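Codthorpe Robotics Club — Breakfast Cell, Friday pre-run check
Checked by: Chi-keung Pan

1. Emergency stop
Pressed, released, pressed again. Pass. Please stop hanging jackets on it.

2. Base lights
Both arms green. Pass.

3. Speed limit
Capped at 40 percent for practice. Found at 100, again. Reset and logged. Whoever is in a hurry can butter their own toast.

4. Grippers and cups
Each gripper should hold a light blue cup for the grip test without squashing it. The third cup stays on the table as the spare. Pass, though I'd like the spare standing up before the Clalladum meet, where they take points off for that.

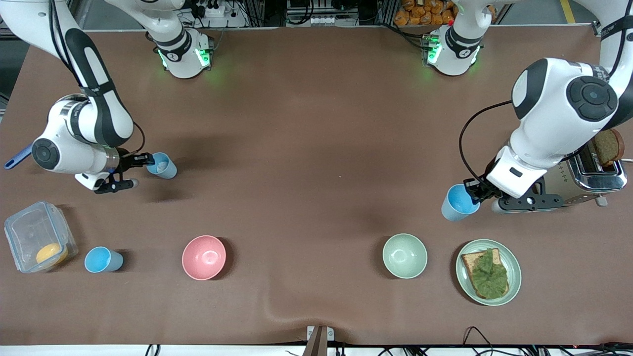
5. Toaster
Crumb tray emptied. Keep the left arm's cable loop clear of it at all times. Pass with comment: bread goes in last, after the arms are homed.

6. Bowls and plate
Pink bowl on the robot's right, green bowl and green plate on its left. Pass. The avocado toast is a test piece. It is not lunch, Team Ko.

7. Cables under the front edge
FAIL. Still a tangle. I wrote this up in December and was told it was on the list. Tie them up before the next run — there are 300 zip ties in the Arkerham drawer.

8. Floor
Yellow stripe visible. Pass.

Result: 7 of 8. Recheck item 7 at 4 p.m.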